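To: handling-practice list
From: Hiwot Woldegiorgis
Date: 4th September
Subject: Re: Draft 3, section 5 (close approach to soft produce)

Dear members,

Thank you to all who sent comments on the third draft of the handling practice document. This message replies to the points Sheldon Turcotte raised on section 5 and gives the wording the editing group now proposes. Members who have not yet read section 5 should do so before replying, as several terms have changed since the second draft.

Sheldon Turcotte wrote:

> I have two objections to 5.3 as it stands. The first is that it treats
> "contact" as the moment the fingers close on the chosen item. In our
> work at Lumby most of the marks we find on peppers and tomatoes are on
> the neighbors, not on the item picked. The arm body or the wrist housing
> has brushed them on the way in. A site could follow 5.3 to the letter
> and never look at this.
>
> The second is that the draft asks for a stop when the wrist camera view
> is "obstructed." By that wording we would stop all day. At close range
> part of the arm is nearly always in view, and so are leaves. Can the
> group say what it means by obstructed, and who decides?
>
> I would also ask that the 111 mm slow zone in the table be explained or
> removed. I cannot find where it came from.
>
> Sheldon Turcotte
> Arsenault

On the first objection, the editing group agrees. The present text was carried over from the packing line guidance, where items arrive one at a time and there are no neighbors to consider. Mixed arrangements with foliage are a different case. We propose that "contact" in section 5 mean any touch between produce and any part of the arm, wrist, gripper or cable cover, whether or not that item is the one to be picked. Clause 5.3 would then require sites to inspect the adjoining items as well as the picked item during acceptance trials.

On the second objection, the group discussed the wrist view at some length. The still below has been placed in Annex B, next to the definition of partial obstruction, to help readers apply the new wording. 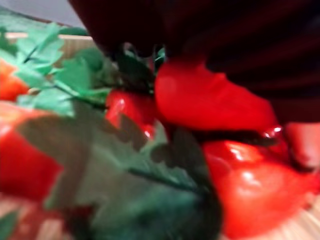 Figure B.2. Wrist camera view at close approach: red produce among leaves, with part of the robot covering the upper right.

The elongated pepper lies directly beneath the dark robot part, and its upper portion merges into shadow there. The large leaf hides some of the lower outline of the smaller red item beside it. Under the second draft, an operator could have called this view obstructed or clear with equal justification. We consider that unacceptable in a document that sites will use for audit.

The proposed text of 5.4 reads as follows:

5.4.1 The view is partly obstructed when the outline of the target item, or of any item next to it, cannot be followed all the way around.

5.4.2 When the view is partly obstructed, the arm may continue only at reduced speed and only where a second source of position information is in use.

5.4.3 When the target item cannot be told apart from its neighbors, the arm shall stop and withdraw along the path by which it entered.

5.4.4 The site shall name the person who sets the limits used in 5.4.1 and shall keep a record of each change to them.

Bernardo Patrício of Inodero has asked that shadow be treated in the same way as a leaf or a part of the arm. The group supports this. A note will be added to 5.4.1 stating that an outline lost in shadow counts as an outline that cannot be followed. Fixed lighting may be used to correct this, but highlights on glossy skin can cause the same difficulty and should be checked during setup.

On the third point, the figure of 111 mm came from a single trial at Drumberg and was never meant to be a general limit. It has been removed from the table. Sites will be asked to set their own slow zone and to support it with a trial of no fewer than 700 picks on the mix of produce they intend to handle. Ginette Ouellet has argued for 1000 picks where foliage is present. The group did not reach agreement on this and would welcome views from members who have run trials of either length.

Belmiro Patrício has offered to prepare the inspection form for adjoining items. Members who already use such a form are asked to send him a blank copy.

Please reply to the list, quoting the clause number. Comments on other sections should go in separate messages. The editing group intends to issue the fourth draft in December.

Regards,
Hiwot Woldegiorgis
Editor, handling practice document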